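Share 11 Comments 4

Nadja Imhof tests kitchen robots for Troveck, and she still remembers the run when the left arm did not stop. "The program said finished, but the arm was moving," she told me. "It pushed one plate from the table. I pressed the red button too late, maybe one second."

The log had 1,684 lines, and she read them all in one evening. The fault was a lost message between the two controllers. "One arm was waiting for the other – and the other never got the question."

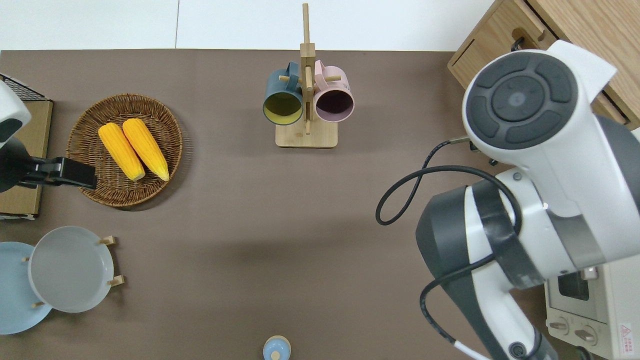

Two arms at the test table, with the mug tree and the corn basket.

After this the team added a timer. If no answer comes in 700 milliseconds, both arms must hold still. Since September they have done 968 runs with it. I asked if she trusts the arms now. "I trust the timer," she said. "I still keep my hand near the button."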